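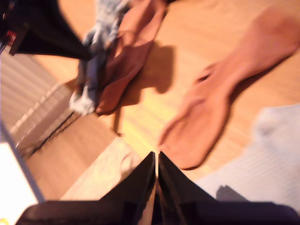
How to Divide and Replant Crowded Daylilies

Prepared by the Nalley Garden Extension Office
Last revised 15 July 2025

Daylilies that have grown in the same spot for several years often produce fewer flowers, and the center of the clump may become thin or bare. Dividing the plants restores bloom and supplies new plants for other parts of the garden. The instructions on this page apply to established clumps in home borders. Container plants are covered in a separate guide.

When to divide

The best time is shortly after the main flush of bloom has finished. Divisions made then have several weeks to form new roots before the ground freezes. Early spring is also acceptable, when the new leaves are no taller than a hand, although plants divided in spring may not flower well in the same year.

Avoid dividing during a heat wave or a long dry spell. If the work cannot be postponed, begin early in the morning and keep the lifted clumps in shade.

Tools and materials

A garden fork with strong tines
A sharp spade or an old serrated knife
Hand pruners
A bucket of water
Finished compost
Plant labels and a waterproof pencil

Step 1. Water the clump

Water deeply on the day before the work is to be done. Moist soil holds together around the roots and is easier to dig. Heavy clay should be left until it no longer sticks to the fork.

Step 2. Cut back the leaves

Trim the foliage to a fan six inches tall. Remove spent flower stalks at the base. If the bed contains more than one variety, label each clump before cutting, as the plants are difficult to tell apart afterward. Wichai Kaewmanee, who maintains the display borders at Vistholm, recommends writing the name on both sides of the label.

Step 3. Lift the clump

Push the fork straight down in a circle eight inches outside the leaves. Work around the plant twice, rocking the handle back gently on the second pass, and then lift from below. Large clumps can be heavy — ask for help, or cut the clump in half while it is still in the ground and lift each part in turn.

Step 4. Separate the divisions

Shake off loose soil and rinse the roots so that the individual fans can be seen. Many clumps can be pulled apart by hand. Where the crowns are tightly joined, cut between them with the knife.

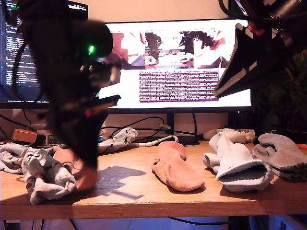

Each division should have two or three healthy fans and a good share of roots. Single fans will grow, but they may take an additional year to flower. Discard any part that is soft, hollow, or brown at the crown. Trim broken roots with the pruners.

Step 5. Prepare the new site

Choose a place that receives at least six hours of sun. Loosen the soil to the depth of the spade and mix in two inches of compost. No fertilizer is needed at planting. For a bed of 100 square feet, a compost layer of this depth requires a little over half a cubic yard.

Step 6. Replant

Dig a hole wider than the roots and form a low mound of soil in the middle. Set the division on the mound and spread the roots down the sides. The crown should sit no more than one inch below the surface. Planting too deep is a common cause of poor flowering.

Space the divisions 18 to 24 inches apart. Fill the hole, firm the soil with the hands, and water slowly until the ground has settled.

Care after planting

Give the plants one inch of water per week, including rainfall, until new leaves appear. Apply two inches of shredded bark or leaf mulch, keeping it clear of the crowns. In cold districts, check the bed in January during any thaw and press back plants that frost has raised.

Divisions that cannot be planted at once may be kept in damp newspaper in a cool, shaded place for a few days. Do not store them in sealed plastic bags.

Further information

A printed copy of this guide may be requested from the office as Leaflet 441. Questions about variety names should be directed to Arvid Wikström, plant records. Please include a photograph of an open flower and, if known, the year in which the plant was acquired.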